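Speaker notes: Spectra for beginners
Rurkthorpe Astronomy Society, 22/07/2026
Speaker: Tobiloba Isah

Slide 1. Title. Thank Rachid Tahiri for the projector. Say the talk runs 70 minutes with questions at the end, and that the handout has all the numbers on it.

Slide 2. What a spectrum is. Starlight spread out by colour, blue at one end, red at the other. Dark lines cross it where gas in the star's outer layers has taken light away. Each element takes its own set of colours. Pass round the card gratings now and ask people to point them at the ceiling lights, never at the Sun.
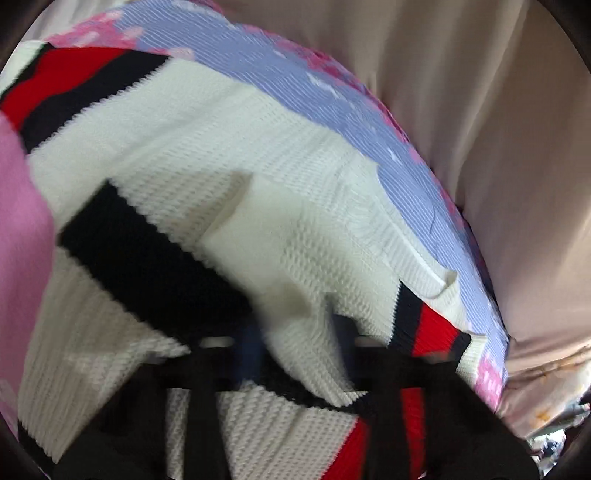
Slide 3: Bands of red, black and cream in knitwear.

Slide 4. Hydrogen first. Show the Balmer lines and name H-alpha, the red one. Strong in white stars like Vega, weaker in the Sun. Explain that this is mostly temperature. The Sun has plenty of hydrogen, but at its surface few of the atoms are in the right state to absorb those colours. Pause here. This point lost people in June.

Slide 5. Our own results. We took 100 spectra with the Omoregie spectrograph at the Ternow site and kept 73. The others were spoiled by cloud or poor focus. Don't go through the list. Show the two best and move on. 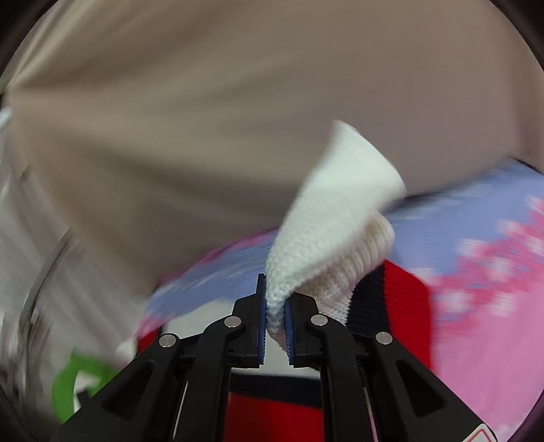 Slide 6. Shifted lines. If a star moves towards us its lines slide to the blue, and if it moves away they slide to the red. In a close pair of stars the lines split and come together again as the two go round. Explain that all the lines in one star's spectrum move together, and the longer wavelengths move by more. For why we line up on a single sharp feature, use the fold of white knit between the two blue pads: one narrow ridge is easy to mark, the heap beyond it is not. Then back to the Gikus plot and read off the shift of one line.

Slide 7. Costs, if asked. The spectrograph was £875 second-hand, camera not included. Members can book it through Rachid.

Questions. Repeat each one for the back row. Collect the gratings at the door.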